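Drawer cell in simulation: arm opens the bottom right drawer fine, then it creeps shut. Is the cell set up wrong?

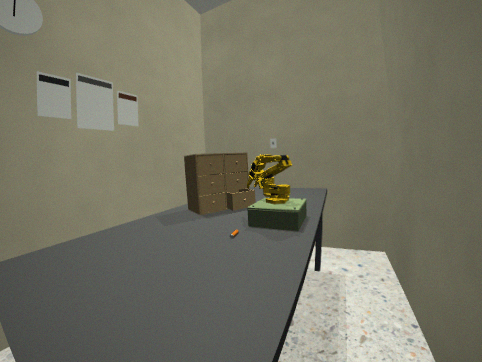
Render of the cell with the bottom right drawer part open, cylinder still on the table.

Posted in Simulation and Virtual Cells by gantry_moth

I inherited this cell in February and I am trying to get it into a state where I trust the numbers coming out of it. One yellow arm on a green pedestal, a six-drawer chest next to it, one orange cylinder on the table. The task is to open the bottom right drawer, pick up the cylinder, drop it in, close the drawer. The scene came to us from Cinesmont as a package and I was told it was "tuned".

I don't believe it is tuned. Out of 1,000 overnight runs, 890 were logged as a success. When I replayed the failures, most were the same thing. The arm pulls the drawer, lets go, moves off toward the cylinder, and while it is away the drawer slides back in on its own. By the time the arm comes back there isn't enough gap to drop anything through. The script doesn't check, so it goes ahead anyway.

Things I have tried:
- Raising the joint damping on that drawer. It creeps more slowly but it still creeps.
- Pulling it out further. Then the gripper gets too close to the drawer front on the way back up.
- Moving the pedestal away from the chest. This fixed the clearance and broke the reach to the cylinder.

My colleagues say 890 is good enough. I would like to know what it is 890 of, given that the log says success whenever the script gets to its last line. Is this a physics setting, or should I be looking at the layout?

sidewinder_tk

Leave the pedestal where it was. People always start shoving furniture around and then they can't compare anything with last month's runs.

Damping won't hold a drawer. Damping resists speed, so if anything at all is pushing on the joint it will get there in the end, as you saw. What you want is friction on the slide joint, and before that you want to find out what is pushing. Two usual suspects:

First, look for a spring. Plenty of cabinet models ship with a small stiffness on every drawer joint and a rest position of zero, so that the drawers start out closed and look tidy. Open the joint properties for the bottom right drawer and compare them with the one above it. If stiffness is anything other than zero, set it to zero and run again before you touch anything else.

Second, check whether the chest is level. I mean the number in the file, not how it looks. We had a Ranari cabinet that was pitched by a hair because somebody had rotated the parent object by hand. It looked perfect and every drawer in it drifted.

Test it without the arm. Park the arm well clear, set the drawer open by hand, let the simulation run for 21 seconds and read the joint position at the start and the end. If it moves with nothing near it, your problem is in the cabinet. If it stays put, the gripper is probably dragging on the front as it leaves, and you need a straight retreat before the turn toward the cylinder.

As for the success number, I wouldn't quote it to anyone. Have the check read where the cylinder ended up and whether the drawer closed, then rerun the lot. Expect it to drop.

Pell_Grove

just turn the timestep down, fixes most of this stuff. or get the Gruseck drawer plugin, it has a latch

gantry_moth

Ran the test with the arm parked. The drawer moved, so it's the cabinet. Stiffness was set on all six drawers, with the rest position at zero, exactly as described. I cleared it on the one I use and added a little slide friction, and the drawer now stays where it is left. The chest itself was level.

Short batch on Wednesday with the new check: 98 percent, pedestal back in its old spot. I want a full overnight run before I believe that, and I still don't like how near the fingers get to the drawer front on the retreat.

@Pell_Grove I tried a smaller timestep out of curiosity, with the spring still in. Same creep, longer wait. Didn't try the plugin - I'm not adding a latch to a drawer I hadn't understood yet.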